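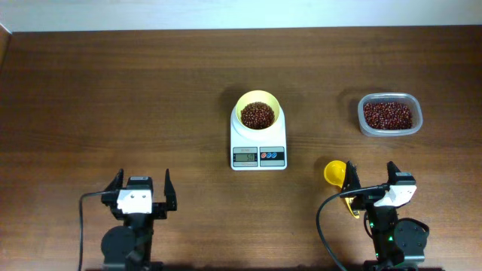
Small red beans in the yellow bowl on the kitchen scale, the rest of them in the clear tub to the right.

16 February 2020

Bean day! I have been looking forward to this one since the sack from Swanepoel came in, and the beans are every bit as pretty as the ones we had in September. Glossy, dark red, nice sound when you tip them. Siobhán stuck her whole hand in the sack and I can't blame her.

The job is the fill for the small heat pads (the Clirkeck pattern, flat seam, one chamber). Last batch was filled by scoop and the pads came out all over the place. Two of them you could tell apart with your eyes shut, just by weight. So from now on every fill gets weighed, and I want the steps written down while they're fresh.

Setup. Scale back toward the wall with the panel facing out. Bean tub to the right of it, close enough that you can scoop straight across. I had the tub on the left first and kept crossing my arms over the scale, which is silly. Yellow bowl for weighing. It's deep, and beans don't hop out of it the way they did from the saucer. I love this bowl and would like it to stay in the workshop, please, whoever keeps taking it up to the kitchen.

Bowl on first, then zero, then beans. If you zero before the bowl goes on you'll be chasing the wrong number all afternoon (me, first pad). Check the units as well. Libor likes ounces and leaves it that way.

Pouring: scoop until you are close, then finish with fingers. The last few grams are the fun part. You drop in a pinch, wait for the digits to settle, drop in another. Single beans hardly register, so don't fuss over them. I did fuss over them for the first half hour and it made no difference to anything.

Color note for Hanne, who asked: the beans look a bit darker and redder in the tub than they do in the bowl. I think the yellow throws some warmth onto them. If we're picking thread to match, do it with beans out of the tub, on the plain cotton, by the window. I tried the rust thread against the bowl and it looked perfect, then tried it on the cloth and it looked orange.

Tried 3 pads start to finish. First one wrong (see above, zeroing). Emptied it back out and did it over. Second one good, drapes over the wrist really nicely. Third one good too, but I sewed the gap shut with a bean caught in the seam and had to unpick it. Pin the fill well back from the opening before it goes under the machine. A clothespin works better than sewing pins, the cloth doesn't pucker.

Questions still open:

Does the weight drift after heating? They must lose some moisture. Baoshan suggests weighing a finished pad cold, heating it, letting it cool right down and weighing it again, same scale, same spot on the table. Easy to do and I'm really curious now.

Pick over the beans before weighing or after? I did it before, on a tray. Found a bit of stalk and one small stone, so it's worth doing either way.

Funnel. The paper one is hopeless, it goes soft at the tip. Nicanor has a wide canning funnel at home - asked him to bring it.

The sack is over 659 g lighter on the tally sheet than I can account for, so either I misread the sheet or somebody did a trial and didn't write it down. If it was you, no harm done, just pencil it in.

Next: cut cloth for the long neck version, the Ekinside one with the stitched channels. Each channel gets its own weighed fill, so that's a lot of little pours with the yellow bowl. Can't wait. Need more of the heavy cotton before then, and a new scoop with a narrower lip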